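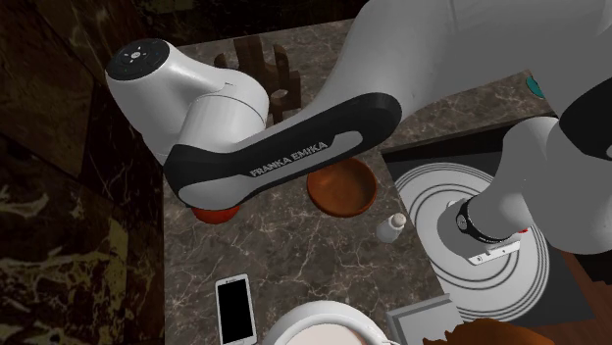

*Fig. 1. Simulated Franka arm over the kitchen counter, gripper pointing down above a burner.*

# Unit 4 handout: reaching in a crowded kitchen

Welcome to my favorite unit! Up to now your arms have moved through open space, picking up blocks from a bare table. From this week on everything happens in the Tiltura kitchen, where the counter has things on it and the arm itself gets in your way as often as the objects do.

Bring your Unit 3 code. You'll reuse the inverse kinematics solver and the gripper wrapper, and if your solver still flips the elbow on you, fix that first (see the note at the end).

## 4.1 What the wrist camera and the scene camera each give you

Look at how much the arm hides in Fig. 1. The knife block is partly behind the white joint, the reddish round thing below the link is mostly covered, and the bowl's far edge runs under the link. The gripper base is seen nearly end-on, so you can't see the fingers at all. If your detector only ever trained on clear views, it's going to have a rough afternoon.

Two ideas that have worked well in past years:

- Keep a short memory of where each object was last seen clearly, and let confidence drop slowly while it's covered. Start with a decay over 30 steps and tune from there.
- Use the arm's own joint angles to draw a mask of where the arm must be in the view. Anything under the mask is *unknown*, and unknown is a different label from *empty*. Mixing up those two is the most common bug in this unit - I've made it myself, twice, in front of a class.

## 4.2 Hovering before you touch

A hover pose is a gripper pose directly above the target, pointing down, with enough clearance that nothing gets bumped. We use it for everything in this unit: burners, bowls, bottles.

Your hover function takes three things:

1. the target position in the counter's coordinates
2. a clearance height
3. a preferred elbow side

The third one matters more than people expect. The same gripper pose can be reached with the links swung over different parts of the counter, and some of those are lovely and some sweep right across the small bottle. Before you write any code, sketch two arm shapes that both put the gripper over the burner. Then mark which objects each shape passes over. Swap sketches with a neighbor and argue about them!

For clearance, remember that the tallest thing on your path sets the height, and it may not be the thing you're reaching for. A burner is flat. A knife block isn't.

## 4.3 The cost function

We'll score each candidate path with

`cost = length + w1 * near_miss + w2 * hidden_time`

- `length` is the total joint travel, same as Unit 3.
- `near_miss` adds up how close any link (not only the gripper) gets to an object.
- `hidden_time` counts the steps during which your target is covered by the arm.

Set `w1` to 16 to begin with and leave `w2` at zero until the rest runs. Then raise `w2` a little at a time and watch what the arm does. It starts taking these odd, graceful detours to keep the target in view, and the first time you see it happen on your own code is a real treat.

## 4.4 Lab exercise

Work in pairs. Start from the Brelari branch of the class repo, which has the counter layouts already loaded.

- Write `hover(target, clearance, elbow)` and test it on the burner.
- Run it on 50 random layouts. Log every contact between any link and any object.
- Pick your worst layout and write a paragraph on what went wrong. Plots are welcome, and so are scribbles.
- Rerun with `hidden_time` switched on and compare.

The reference planner gets through with no contact on around 73 percent of layouts, so it's very beatable. Hiba Mahasneh's team beat it last December by planning backward from the hover pose, and she has kindly agreed to visit the lab and talk through how they did it. Come with questions.

## 4.5 Notes and loose ends

**Elbow flips.** If the arm suddenly snaps to a new shape mid-path, seed the solver with the previous joint angles instead of the home pose. That one line fixes most cases.

**Collision shapes.** The simulator uses boxes and capsules for collisions, so a round bowl is a bit fatter than it looks. Turn on the collision overlay when a contact makes no sense.

**Prakness Cup.** Teams thinking of entering should know that the kitchen round uses this same hover task with new layouts. Anything you build here carries straight over.

**Reading.** Darwish notes, chapter on sampling planners, up to the part on path smoothing. Skip the proofs for now, we'll do them on the board in Unit 5.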